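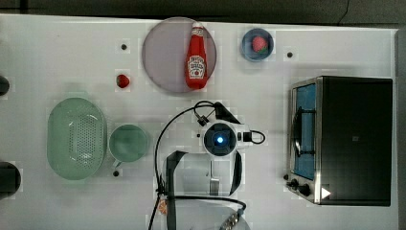 흰색 작업대 위의 둥근 접시와 케첩 병, 파란색 작은 그릇에 담긴 딸기

공용 조리실 및 식당 위생·안전 점검표 (점검 의견 포함)

대상 시설: 구둠(Gudum) 연수관 1층 공용 조리실, 식당, 식품 보관실
점검 구분: 정기 점검 (7월분)
점검 시각: 오전 9시 개시
건물 준공: 1979년
판정 기준: 적합 / 보완 / 부적합 / 해당 없음

1. 건물 및 바닥

1-1. 바닥 타일의 파손 및 들뜸 여부
판정: 보완
의견: 세척실 출입구 앞 타일 한 장이 들떠 있음. 보행 중 걸림 위험이 있으므로 교체 전까지 주의 표지를 설치할 것. 동일 위치는 지난 점검에서도 지적된 바 있음.

1-2. 배수구 덮개의 고정 및 청소 상태
판정: 적합
의견: 덮개 고정 상태 양호. 주 배수구에 음식물 찌꺼기 없음.

1-3. 벽면 및 천장의 누수, 곰팡이
판정: 보완
의견: 식품 보관실 북측 천장 모서리에 변색이 있음. 준공 당시의 배관이 지나는 구간으로, 시설 담당 부서의 배관 확인을 요함.

2. 전기 및 가스

2-1. 가스 차단 밸브 작동
판정: 적합
의견: 수동 및 자동 차단 모두 정상 작동함.

2-2. 가스 누설 경보기
판정: 적합
의견: 시험 버튼 작동 시 경보음 및 표시등 확인. 경보기 하부에 적치물 없음.

2-3. 콘센트 및 전선
판정: 부적합
의견: 볼로(Volo) 전기온수기가 다른 조리기기와 함께 멀티탭에 연결되어 있음. 단독 콘센트로 즉시 이전하고 조치 결과를 서면으로 제출할 것. 조치 완료 시까지 온수기 사용을 중지함.

3. 냉장·냉동 설비

3-1. 냉장고 내부 온도 5도 이하 유지
판정: 적합
의견: 쿠보(Kubo) 냉장고 상단 및 하단 모두 기준 이내. 다만 온도 기록지의 오후 기재가 누락된 날이 있어 기록 담당을 명확히 지정할 것.

3-2. 냉동고 성에 및 문 패킹
판정: 보완
의견: 문 하단 패킹이 경화되어 밀착이 불완전함. 부품 교체 요청서 접수됨.

3-3. 식재료의 구분 보관
판정: 적합
의견: 육류와 채소류가 선반별로 구분되어 있음. 개봉한 소스류에 개봉일 표시가 없는 것이 있었으며 현장에서 시정함.

4. 조리 기구 및 작업대

4-1. 작업대 표면의 청결 및 손상
판정: 적합
의견: 균열 및 날카로운 모서리 없음.

4-2. 칼, 도마의 용도별 구분 사용
판정: 보완
의견: 채소용 도마의 색상 표시가 마모되어 식별이 어려움. 표시를 새로 부착하거나 도마를 교체할 것.

4-3. 식기의 파손 및 보관
판정: 적합
의견: 이가 빠진 식기는 전량 폐기됨. 건조가 끝난 식기는 문이 있는 장에 보관 중임.

4-4. 배기 후드 및 필터
판정: 보완
의견: 필터 가장자리에 기름때가 남아 있음. 세척 주기를 단축하고 세척 일지를 후드 옆에 비치할 것.

5. 소방 및 피난

5-1. 소화기 비치 및 압력
판정: 적합
의견: 조리실 내 K급 소화기의 지시압력 정상. 식당 출입구 소화기는 점검표의 월별 서명란이 비어 있어 보완 기재를 요청함.

5-2. 피난 통로 확보
판정: 부적합
의견: 후문 통로에 치켈(Cikel) 납품 상자가 쌓여 있어 유효 폭이 약 55cm에 불과함. 납품 물품은 입고 즉시 보관실로 옮기고, 통로에는 일시적으로도 물품을 두지 말 것.

5-3. 비상조명등 및 유도등
판정: 적합
의견: 예비전원 전환 정상. 후문 유도등 덮개의 먼지 제거를 권고함.

6. 개인위생 및 게시물

6-1. 손 씻기 설비
판정: 적합
의견: 비누 및 종이타월 비치됨.

6-2. 알레르기 유발 식품 안내문
판정: 보완
의견: 식당 게시판의 안내문이 이전 식단 기준으로 작성되어 있음. 현행 식단에 맞추어 다시 게시할 것.

6-3. 비상 연락망
판정: 적합
의견: 구내번호 1580으로 시험 통화하였으며 정상 연결됨.

종합 의견

부적합 항목(2-3, 5-2)은 다음 조리 작업 개시 전까지 조치를 완료하여야 하며, 조치 전후의 상태를 기록하여 제출한다. 보완 항목은 차기 정기 점검 시 재확인한다. 1-1 항목은 반복 지적 사항이므로 임시 보수가 아닌 타일 교체로 처리할 것을 요청한다.

점검표 원본은 시설 관리 부서에서, 사본은 조리실에서 보관한다.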